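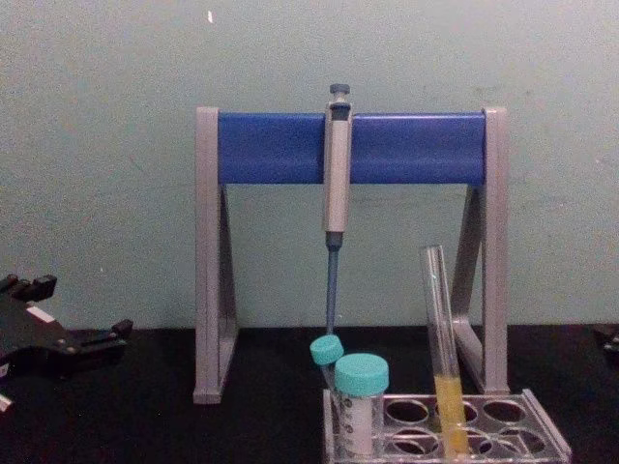

Review: Tuslow Bench Kit for a two-arm tube cell

Last updated: 28 June 2022

I look after one small cell with two robot arms, and since December it has used the Tuslow bench kit. The kit is a pipette stand, a clear tube rack, a paper template for the tabletop and a booklet for the setup. We paid 373 dollars for it at Flarbridge. Before this we had only the stand that came with our pipettes and a lot of tape.

My conclusion first, for people in a hurry: the stand is very good, the rack is good if you check it every morning, and the booklet is weak.

Setting up

The booklet promises an easy first setup. I needed 75 minutes, and I am not slow. Most of this time went into the distance between the rack and the stand. The template puts the rack in front of the right leg, with its left end reaching under the hanging pipette. This is a sensible place for the arms, but it is tight. If the rack goes too far back, the right gripper comes near to the leg when it closes on a tube. If it goes too far forward, the wrist has to bend more than I like, and the cable at the wrist is pulled.

What helped me was to teach the right arm first and move the rack in very small steps, with the left arm parked open at its own side. When the right side was correct, I marked the rack corners on the table. Only after this I taught the left arm.

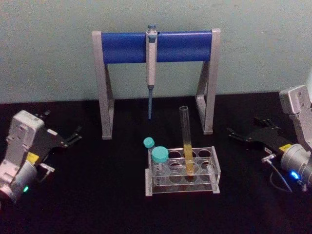

The stand stays where you put it. The legs are light gray with an angled brace, the feet are flat, and the blue bar is smooth, so a pipette can be hung with its finger hook and taken off again without catching. It is also easy to wipe. In 6 months I had to correct the position of the stand only one time, after a colleague cleaned the table with too much energy.

The rack is a different story. The holes are a little generous, and tubes lean. A tall glass tube can lean to the left, and the small tubes with a screw cap lean also. For a human hand it is nothing. For a gripper with a taught position it means that the rim of the tube is not where the base is. I wrote to Tuslow about it and Zixuan Kang from their support answered the next day, very politely – the advice was to grip lower, where the lean is smaller. I tried this, but then the fingers are too near to the top plate. Now we grip the glass tube at the middle, above the liquid, and the approach is slower. It works well enough for us.

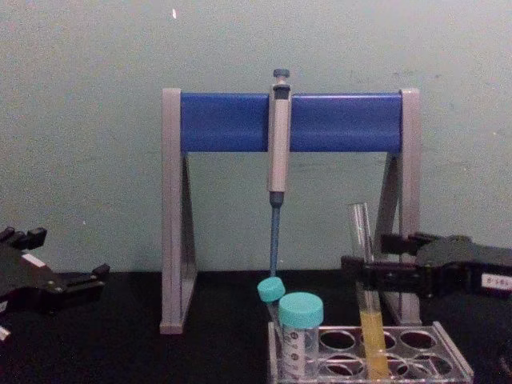 The other weak point is that everything is transparent. On our black table the edges of the rack are difficult to see from the side, and a new person can easily teach a height that is too low. I put a strip of white paper behind the rack during teaching and take it away after. Tuslow should include one.

My care routine

Before the first run I open both grippers fully, look at the finger joints, and check that the wrist cables hang free. Then I push the rack against its corner marks. Then I move the right arm to its grip position by hand speed, with a test tube of colored water, and watch from the front. Once per month I tighten the finger screws – the left gripper needs it more often than the right, I don't know why.

Compared with others

I also tried the Besthorpe rack, which has tighter holes but is too high for our arms. The Shi stand is cheaper, and it moved when the gripper touched it.

I give 4 stars out of 5. I would buy the stand again without thinking. For the rack I would first ask Tuslow if there is a version with smaller holes.

Get new bench reviews by email. You can unsubscribe at any time.

2 comments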